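Third go at the corner by the back wall, and I think I've cracked it. Regular readers (hello, all five of you) will know I've been moaning about it since May, when we moved into the flat on Huderby Road and the only internet point turned out to be on the back wall in the one spot where I wanted a chair.

I'd been dreaming of a big cabinet to hide everything. The one I liked was £210, which is a lot of money for hiding a wire, so I went round the second-hand place in Chisholm instead and came home with a little round wooden side table for 18 quid. Carried it back on the bus on my lap! A man asked if it was a drum.

Anyway, it's in. I've pushed it up near the wall to the right of the sockets, so there's room for a lamp and a mug and the book I'm pretending to read. The floorboards got a proper going over while everything was out of the way – I do love all those knots, even if they collect crumbs.

Cables are still the sticking point. The thin grey one goes into the data outlet and just wanders down the wall, and there's a black power cord coming down from behind the table with the spare length coiled up above the skirting board. I've bundled that bit so it doesn't flop about, but I can't decide whether to clip the rest or paint some trunking to match the wall.

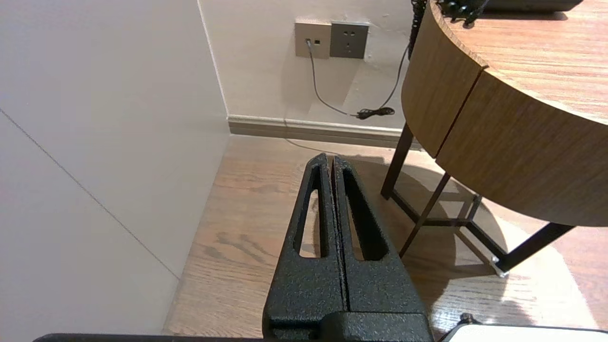
Carla Shboul reckons I should leave the grey one alone and only clip the black one, along the top of the skirting, with those little stick-on clips you get in packs of 14. She did her whole hallway that way and says to wipe the wall down first or they'll drop off within a week. I've got half a pack in the kitchen drawer, so I'll try it tonight and paint the trunking later if I hate it.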